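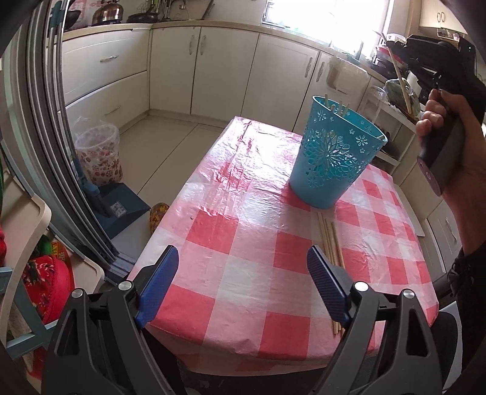 Both hand-held units at the chopstick station, ribbed blue pads on the near one.

Ribbed or smooth jaw pads for thin round sticks?

Print this page | E-mail this page

Posted by Harvey Kennedy, July 25, 2025

I am comparing pad sets for a pair of hand-held two-finger grippers. Each has a wrist camera looking down past the jaws. The task is to pick up wooden chopsticks that are lying on a table and put them in a tall plastic basket, tips up. The same fingers will go on a bench arm in August, so I would like to settle the pads before then.

Two pad sets so far:

Set A is the ribbed blue pad. Fine ridges on the inner face.
Set B is a smooth pad of the same thickness, sold under the name Allow. Softer to the thumb. I don't have a hardness number for either one.

I logged 400 pickups, split between the two sets, and 261 of them ended with the stick standing in the basket. The rest were drops, double picks, or sticks that swung in the jaws and hit the rim. I did not separate those causes in the log, which I now regret. What I can say from memory is that Set A holds better once the stick is in the jaws, and Set B is better at getting hold of it in the first place.

The problem with Set A is rotation. If the stick is taken near one end, it swings about the grip point when the gripper is raised. The pads stay closed and the stick does not slide lengthwise, but the angle changes and the insertion is off. With Set B the swing is slower, and the stick creeps down instead. 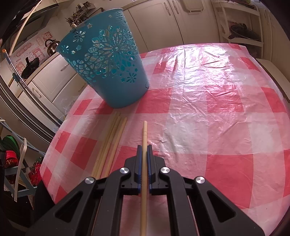 Held upright and gripped square, the stick stays put with either set. Trouble starts when the wrist turns from the pickup angle to the insertion angle. I have tried squeezing harder and it makes little difference above a certain trigger force. The linkages flex before the pad does.

Second item, possibly related. The table has a glossy plastic checkered cloth, and the window puts a patch of glare on it. The camera exposure hunts when the jaws pass over the bright part. Pose tracking recovers, but I get short gaps, and some of the bad picks may line up with them. I would prefer to keep the cloth. The point is to work in an ordinary kitchen.

Questions: (1) is there a rib direction that resists swing on a round stick, (2) is it worth mixing pads, one ribbed and one smooth, and (3) should I lock exposure or leave it on auto?

Print this page | E-mail this page

Neselus

Taking these in order.

1. Rib direction. Ridges that run across the stick touch it at a row of small points along its length. Ridges that run along the stick can seat it in a groove, and that resists swing as long as the groove is deep enough for the diameter. With fine ridges and a stick of 4 mm or more, it rides on the crests and you get very little of that benefit. So direction matters less than you might hope. Contact length matters more. Swing is a torque about the line between the pads. The resisting torque grows with how far apart the outermost contact points are, and on a narrow jaw tip that distance is small whatever the surface looks like.

Cheap test: take the stick deeper in the jaws, where the pad face is wider, and repeat your end-grip pickup. If the swing drops a lot, you need a wider pad and can stop shopping for textures.

Also check that the pads are parallel at stick thickness. Many pivot linkages are parallel only at one opening. If the tips close first, the stick is held on a line near the tip. Close the jaws on a strip of carbon paper wrapped around a stick and look at the mark. It should run the full width of both pads.

2. Mixed pads. I ran this on an arm for one afternoon. The stick tends to follow the grippier side when the jaws open, so the release is uneven and it leans on the way into the container. Acceptable for a wide basket. I would not do it for a narrow hole.

3. Exposure. Lock it. Set it so the glare patch clips and the rest of the cloth is well exposed. The clipped area is useless to the tracker either way, and a fixed exposure stops the rest of the picture from changing with it. Lock white balance as well. The one case for auto is when daylight drops a lot during a session, and there I would restart with a new fixed value.

On the log: 261 out of 400 tells you nothing about A versus B without the split. Add a column for failure type (miss, double, swing, creep, rim) and a column for where along the stick it was gripped, in thirds. My guess is the grip position will explain more than the pads do.

Print this page | E-mail this page

garnville_bench

just use rubber bands around the fingers. worked for me with pencils

Print this page | E-mail this page

Harvey Kennedy

Reply to Neselus. I did the carbon paper check. On the left pad the mark covers the full width. On the right pad it covers the tip half only, so that finger is toed in at stick thickness. I shimmed under the tip end of the pad with one layer of tape to see which way it went, and that made it worse. Moved the tape to the heel end and the mark evened out.

With the heel shimmed and exposure locked I ran 143 more pickups, Set A only, failure type logged this time. Swing is still there on end grips but is now a minority of the failures. Most of what is left is doubles, where two sticks lie touching and the jaws close on both. Pads won't fix that. I have started nudging the pair apart with one finger before closing.

I have not repeated the run with Set B. The tape will need replacing with a proper shim first.

Rubber bands: tried on an older set of fingers. They rolled off the tips.

Print this page | E-mail this page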